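Grurcombe open day, worth taking kids to the robot demo?

Posted by clatville_mum
Has anyone been to the robot open day at Grurcombe in Clatville? I've got two boys who are mad for anything with motors, but the little one gets bored fast and I don't want to drive all that way for a bloke with slides. Can you get close?

wukovfan1341
yes its good. get there early, parking is rubbish

Rocha Rd Local
We went in January and I'd go again in a heartbeat! There are slides (sorry) but only at the start, then you're let through to the benches and you can stand right up at the rope. My favourite was the arm handling zip bags of lollies, and they put what its wrist camera sees up on a big screen, so you get the gripper's view of everything. Mine were glued to it for almost an hour. The staff were lovely about questions too, even my daughter's fourteenth one about whether it gets tired. Take snacks, the canteen shuts at 2 and the kids will be starving after staring at all those lollies.
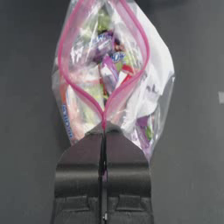 Oh, and the afternoon session is much quieter, if your little one hates a crowd.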